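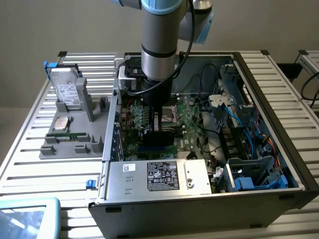
Petton Documentation Team | December | 4 min read

Section 5. Fitting the processor and cooler

Complete Section 4 (standoffs and motherboard) before starting. This section applies to the Jateo 231 tower kit and to the older Jateo 114, except where a step says otherwise.

You will need: a No. 2 Phillips screwdriver, a wrist strap, lint-free cloth, isopropyl alcohol and the tube of thermal paste from Bag C.

CAUTION: Disconnect the mains lead at the wall before reaching into the case. Switching off at the rear of the power supply is not enough for this procedure.

5.1 Preparing the case

1. Lay the tower on its side with the motherboard facing up.
2. Remove the side panel and store it flat, away from the work area.
3. Clip the wrist strap to bare metal on the chassis. Painted or anodised surfaces do not give a reliable earth.
4. Move any loose power cables clear of the socket.

5.2 Seating the processor

1. Release the socket lever by pressing down and slightly outward, then raise it fully.
2. Lift the load plate. Leave the plastic cover in place if one is fitted; it will come away when the plate is closed.
3. Hold the processor by its edges. Match the gold triangle on the corner to the triangle on the socket.
4. Lower the processor straight down. Do not slide it, and do not press on it.
5. Close the load plate and return the lever to its catch. Firm resistance is normal over the last part of the travel.

CAUTION: Bent socket pins are not covered by the Petton warranty. If the processor does not sit level under its own weight, lift it out and check the alignment.

5.3 Fitting the cooler

1. Wipe the top of the processor with a cloth dampened with alcohol. Allow it to dry.
2. Apply one pea-sized dot of paste to the centre.
3. Remove the protective film from the cooler base.
4. Lower the cooler onto the mounting posts and start all four screws by hand.
5. Tighten in a diagonal pattern, two turns at a time, until each screw stops.
6. Connect the fan lead to the header marked CPU_FAN.

Note: On the 114, the upper left screw sits very close to the memory slots. Fit this screw first, and leave the memory out until Section 6.

Note: The Mwakyusa low-profile cooler uses spring clips -- follow the leaflet supplied with it in place of steps 4 and 5.

5.4 Checks

Fan speed at idle should settle at nearly 700 rpm. If the processor reaches 100 degrees the system will shut down; disconnect the power, let the cooler cool, and repeat 5.3 with fresh paste. Used paste must not be spread out and reused.

Continue to Section 6, Memory and storage.

3 comments

flindbridge_pc
Step 5.3.6 -- on my 231 the header is labelled FAN1. Same position, works fine.

tqr88
Is the Bag C paste enough for two goes? I've had to redo mine.

oldtower
@tqr88 It was for me, with a bit left over.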